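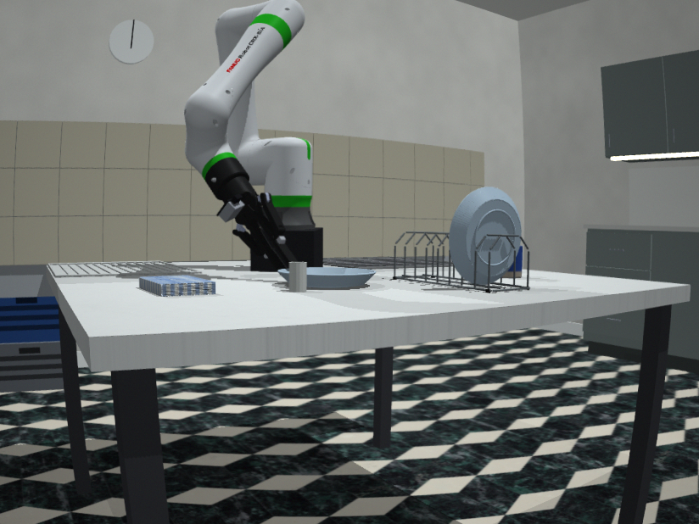

Mircea Zamfir wants to know how a gripper behaves when a cup is standing hard up against a dish, and says a test with one object on a bare bench will not answer that. Crowded tabletops are the subject of a comparison released on Thursday by Sollton, which has run two controllers for a two-finger gripper through the same set of dish-handling tasks in simulation and has published the results for both.

The comparison covers Sollton's own controller, Prarkesow, and an earlier one called Duleo that many of the company's customers still use. Each controller was given 700 simulated attempts. The arm, the gripper and the table stayed the same throughout, and both controllers were given identical starting layouts, so that any difference in the results would come from the control software.

The simulated room is a kitchen. The arm works from the back edge of a white table, and the objects on the table include a small cup, a shallow dish and a large plate standing in a wire rack. Sollton chose tableware after customers in catering and aged care asked how its software would cope with items that touch or overlap.

An attempt was recorded as a success if the gripper picked up the named object, moved it to the target position and released it upright, or in the rack if the task called for that. Bumping a neighbouring object hard enough to shift it counted as a failure, even if the pick itself was completed. Sollton said this rule lowered the scores of both controllers and that it would keep the rule for future rounds.

On the cup tasks, Prarkesow completed 93 per cent of its attempts. Duleo completed fewer, and most of its failures came from one finger touching the rim of the dish on the way down. Prarkesow plans the angle of the wrist before the fingers open, while Duleo opens the fingers first and adjusts the wrist as it descends. The release notes describe this as the main difference between them.

The results for plates were closer. Both controllers had trouble taking a plate out of a rack when the wires left little room for a finger behind the rim. Duleo was faster on these tasks and failed no more often than Prarkesow. Sollton is recommending that customers who mostly handle racked plates stay with Duleo for the time being.

"We would have liked to win on the plates and we didn't," Zamfir said. "The numbers are in the report. If your work is mainly racks, there is no reason to change over this year."

Grip force was also compared. Prarkesow used less force when closing on the cup and took longer to settle before lifting. The extra time adds to the length of each cycle, and a site with a high volume of sturdy items may find it a poor trade. A setting that shortens the settling time was left at its default for the comparison. Sollton plans to test it separately.

The work was carried out entirely in simulation, and the company said the results should be read with that in mind. Friction between the finger pads and glazed surfaces was set to a fixed value. Wet dishes were not modelled, and neither was food residue. Lighting was held constant and the position of every object was passed directly to the controllers, so the figures say nothing about how well a camera would find the same objects on a working bench.

Physical trials are to begin in October at the Kļaviņa test kitchen, using tableware of similar shapes and sizes. The first stage will repeat the cup tasks only. Cameras will be brought in at the second stage, once the physical results can be set beside the simulated ones. Racked plates will follow if the fingers can be fitted with thinner tips, a part Sollton has on order.

Customers who use Duleo do not need to take any action. The controller will continue to receive maintenance updates, and existing licences are not affected. Those who want to try Prarkesow can install it next to Duleo and switch between them from the settings menu, although the arm must be stopped and returned to its home position before each change. Saved object profiles carry over. Saved wrist limits do not and will have to be entered again.

The full report includes the starting layouts, the scoring rules and a log of every failed attempt, sorted by the object involved. Sollton is also releasing the simulated kitchen so that other groups can run their own controllers through the same tasks. Anyone who does so is asked to use the scoring rules without changes and to state which version of the layouts they worked from. An error in version 1, in which the rack sat slightly below the surface of the table, was corrected in version 2, and all of the published results are from version 2.

Zamfir said he hoped to see results from other controllers before the physical trials start. "Send us the failures as well," he said. "Those logs are what we spend most of our time reading."

The report and the simulation files are available from the Sollton website. Requests to visit the Kļaviņa test kitchen during the trials can be made through the customer support desk.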